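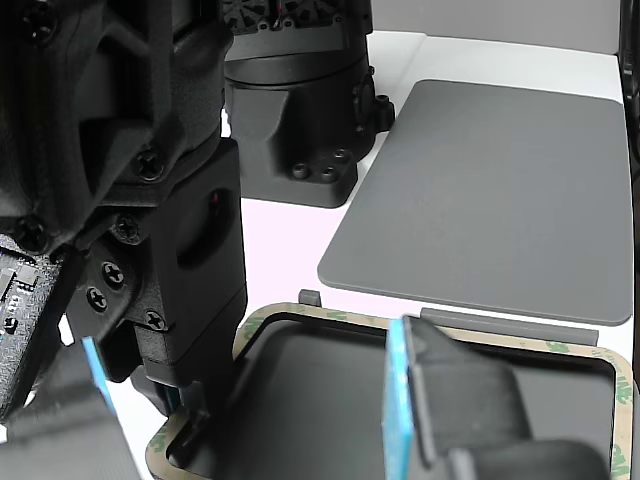
**slatecreek**

Sep 29, 2019

I'm planning a trip to Dradthorpe in November and would like opinions from people who have been there outside of summer. The plan is to stay in Clornasell, walk the coast path in pieces, and take pictures of the old boat sheds for a photo book I've been putting together. It's a personal project, just for family.

What I can't decide is whether to rent a car or use the bus. The bus is cheap but I've read that the winter timetable is thin. I also don't know if the path is worth doing that late in the year or if it's just mud.

I walk at a normal pace and don't mind rain. I do mind getting stuck.

---

**pinhook_lane**

Boat sheds would make a great book. I have one framed picture from there, the row with the green doors, and people always ask where it is.

Rent the car. The winter bus runs morning and late afternoon and that's all. If you finish a walk at lunchtime you will be sitting in the shelter until it's nearly dark. I did this, with a dead phone and a bag of peanuts.

---

**oatfield**

I'd say the opposite about the car. Parking at the Dradthorpe end is a small gravel lot and the gate gets closed when the ground is soft. Then you're back on the road shoulder, and the locals don't like it.

Take the morning bus out to Dradthorpe and walk back toward Clornasell. That way you're walking home and the afternoon bus doesn't matter. It's a full day but there's nothing steep in it after the first headland.

The mud is real. Bring proper boots.

---

**slatecreek**

Thanks, walking back toward town hadn't crossed my mind. Is there anywhere to stop for food on the way? And how is the light? I'd want the sheds in the morning if possible, which would mean being at the Dradthorpe end early.

---

**marshbell**

There's a tea room at Stada, a little past the halfway point. It's in the old schoolhouse. Soup, toast, cake if you get there before the walking groups. I would check the hours before counting on it in November, as they used to close for part of the month to paint.

In town the best meal we had was at Chareonsuk, the Thai place behind the post office. It's small and it fills up on weekends. Get the noodle soup after a wet day.

For light, the sheds face more or less east, so morning is right. By afternoon the hill behind puts them in shade and everything goes blue. Some people like that. I didn't.

---

**pinhook_lane**

I like the blue, for what it's worth. My framed one was taken in the afternoon. The green doors look flat in strong sun.

Still say car. oatfield, I've parked in that lot plenty of times and found the gate closed once.

---

**oatfield**

Once is enough if it's the only day you have.

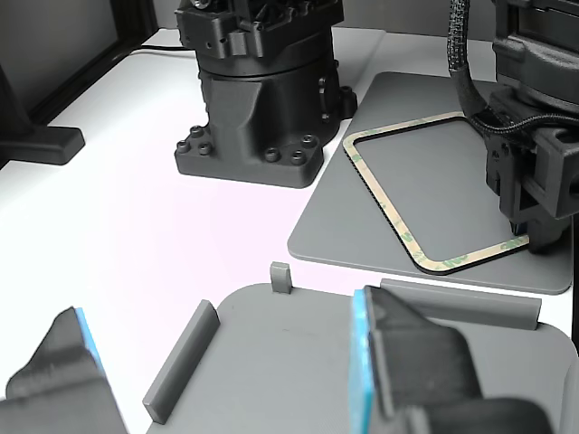 The other thing with the car is that you have to come back to it. You walk out for an hour, turn around, and see the same stretch again. With the bus you get the whole path, including the part between Stada and the river mouth, and that's the quietest bit. I've done it 2 times in November and met one man with a dog on the first walk and no people at all on the second.

If you're worried about getting stuck, there's a taxi in Clornasell that will come out to Stada. Call the evening before. He doesn't always pick up on the day.

---

**tidewrack**

Jumping in because I grew up near there. Both of you are right, depending on the weather. In a dry fall the lot is fine all the way to winter. In a wet one it's closed by the end of October and stays closed.

One correction for marshbell. The tea room changed hands and I don't think they close for painting anymore, but they do close early when it's slow. Get there by one o'clock or eat a sandwich on the wall outside like the rest of us.

slatecreek, how many pictures are you planning for the book? There are a lot more sheds than the famous row. Go down the lane past the chapel and there's a second group that hardly gets photographed. They're tarred black, with tin roofs, and a couple have fallen in.

---

**slatecreek**

I have more than 100 already from other places along the coast and I need to cut that down. The black ones sound good. Is the lane public?

---

**tidewrack**

Public as far as the slipway. After that it's somebody's yard, so turn around at the chain.

---

**marshbell**

Good to know about the tea room. We were last there several years ago.

slatecreek, be careful with the book printer if you're leaving in a lot of dark pictures. Mine came back so dark you couldn't see the boats. I had to brighten everything and pay for a second copy. Order one test copy first.

---

**pinhook_lane**

Agree on the test copy. And leave pages blank for writing. I filled mine completely and now there's nowhere to put the dates or the names of the beaches.

---

**slatecreek**

OK, I've booked 2 nights in Clornasell, with the option to add another. I'm going with the bus out and the walk back, and if the forecast looks dry I'll rent a car for the other day and do the sheds early. It's close to 2,000 miles from home for me so I'd like to try both.

I'll call the tea room next week and post what they say about hours.

---

**oatfield**

Sounds fine. Sit on the left side of the bus going out, the right side just looks at hedges. And check the stop in town, they moved it from the square to the library side and the old sign was still up when I was there.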